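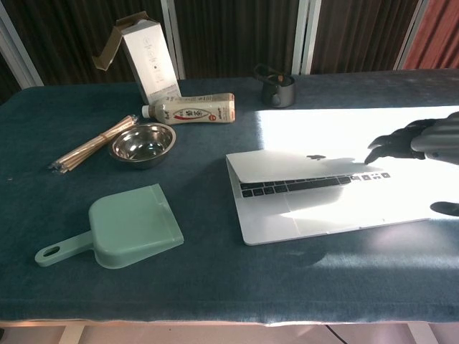 The laptop task on the teal table, with both robot hands at the right.

Teleoperation sessions are under way at Skotside

The first block of hand-guided sessions for the Lekel project began on 24th June. Golnar Ghorbani is running the schedule and Darren Dunmore is looking after the hardware.

In each session an operator wears the tracking gloves and drives the robot's arms and hands through one task from start to finish. The joint positions and the chest camera view are saved together. A take that goes wrong is kept if the operator recovers, and marked as a recovery. If the robot has to be stopped, the take is thrown out.

The task list has 23 entries. Laptop handling is the one people ask about most, and it has been slow to learn for new operators. The lid is thin and there is not much to feel for through the gloves. Imtiaz Mollah suggests bringing the fingers in from above at low speed and checking the camera view before making contact. Other objects stay on the cloth during the laptop takes, among them a steel bowl, a bundle of chopsticks, a drink bottle and a green dustpan. Please move them to new spots between takes so the robot does not learn one layout.

We want 100 good takes per task before any training run. Farhad Tabrizi will do a first run on the laptop and bowl tasks in July, using the Rocha cluster, and will report back here.

Operators work in pairs and swap every 2 takes. It is tiring on the shoulders, more than most people expect, so do not skip the swap to get ahead of the list. Gloves need to be recalibrated after each swap, even when both people have the same hand size.

New operators should do the practice set first. Ikhsan Mandagi has the sign-up sheet and the glove sizes.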